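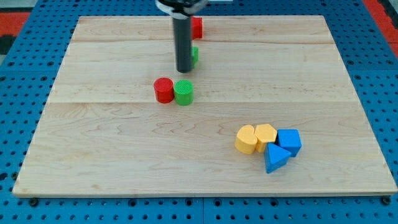
25 April 2018 – Sorting

Up early and at the bench in Mondholm before the heating came on. Kieran Rudd had left the board bolted down the way I like it, so I only had to wipe it and put the pieces out. Red and green cylinders, the yellow heart and hexagon, the blue cube and the blue triangle. They came from a toy shop and they are my stand-in for everything a person picks up in a kitchen or a stockroom in one day.

The job I want done is easy to say. Clear the board, like things together, no help from me. My sister's youngest does it when she is told to and sometimes when she isn't. I have now spent most of the spring on it.

The pieces that stand up straight are the ones I worry about least. A short cylinder is the same from every side, so the arm can come down on it without caring which way it is turned. Two of them touching is a different matter. Coming straight down it has to decide which one it wants, and if it is off by a little it pushes both. A person would nudge them apart with a finger and never remember doing it. I wrote "nudge" in the notebook and underlined it, and that is the next thing to work on.

The heart is worse. I keep putting it in because Saimi Ikonen told me to take it out. She says no one has heart-shaped things at home. I think people have almost nothing else – cup handles, scissors, a shoe, a bent spoon. If it can only do cylinders then it can put away soup cans, and I can do that myself.

Kauko Vainio called at lunch about the laundry at Skiltholm. They have 41 staff and he wants to know if a machine could fold the towels by August. I told him no. He asked about carrying the towels, and I said a cart does that now. He was polite about it but I think he had hoped for something he could take to his boss. I said I would send him an honest page on what can be done today: the same object, in the same place, on a flat surface, with good light. He said that was not his laundry.

Jouko Rautiainen thinks I am too gloomy. His dishwasher is a robot, he says, and so is the thing that slices bread at Nurmi. He has a point. Those work because someone built a box around the chore and we load the box. Loading the box is the part I am after, and it is still done by hand everywhere I have looked.

Wrote the page for Kauko after supper and cut it to 510 words. Have to order more bolts tomorrow and call Kári Hjaltadóttir back about the rent.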